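Local news > Stistdale > Homes and interiors

July
By Ximena Pacheco

Anyone who has ever tried to choose a basin from a catalogue will know the problem. It looks lovely on the page, and then it arrives and there's nowhere to put the soap! A bathroom display in Stistdale wants people to get much closer than that before they make up their minds, and after a happy hour among the taps I can report that it's a very good way to spend a morning.

The display has been put together by Meinecke, the fittings firm on Dindmont Road, and it runs through July. It sits in one big room with a proper sitting area at the side, and the basins are out on the floor where you can walk right up to them. Rainer Grube, who planned the layout, wanted it to be a place where people could stop and clean a sink, put a bottle down beside it and see how the whole thing feels in daily use.

"You learn more from wiping a basin than from reading its measurements," he told me. "People come in asking what colour to have. Then they lean over one and start asking about corners."
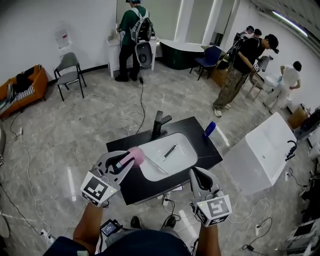 The black vanity with its white rectangular basin and single-lever tap, and the white freestanding unit beside it.

The black vanity was my favourite by a mile. The top has a faint veining, a bit like stone, and the glossy white bowl looks wonderfully crisp against it. The bowl has rounded corners too, which anyone who has chased toothpaste round a square sink with a cloth will be glad of. The tap is matt black and stands behind the basin, leaving the sides of the countertop for bits and bobs. It's a low piece, so do try bending over it before you fall in love.

Next to it, the big white freestanding basin is a different thing altogether: smooth-sided, boxy and deep, with a curved black tap arching over the rim from the right. Waltraud Haberkorn, visiting from the far end of Stistdale, was very taken with it. "I'd wash the dog in that," she said, and went back for a second look.

Her own bathroom is being redone after 18 years, and she had brought a notebook with the width of every wall in it. I do admire that. Mine were on the back of a receipt, and I'd left it at home. 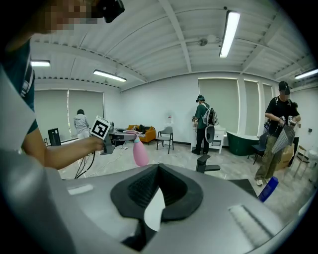
HOMES AND INTERIORS

Cleaning gets its fair share of attention as well. A pink spray bottle was out during my visit, and talk kept coming back to which finishes show marks. Grube's advice for black tops is a soft cloth, very little spray and a dry wipe afterwards. For white bowls he likes a sponge and warm water.

If all that talk of scrubbing wears you out, there's a mustard-yellow sofa with dark cushions and a grey upholstered chair next to it. The long ceiling lights are worth a thought too, as a glossy bowl can look quite different under the softer lamp you may have at home. Take a tile or a paint card along if you have one.

Entry is free and the doors open at 10 am. Printed planning sheets are available to take away.

Related items
Hison bathroom shop to move into larger premises
Hauke Reinholz on fitting a basin in a narrow room
Dindmont Road repairs: what drivers need to know
Stistdale library lends out 2,000 books for the summer
Jannik Wegener's garden column: watering in July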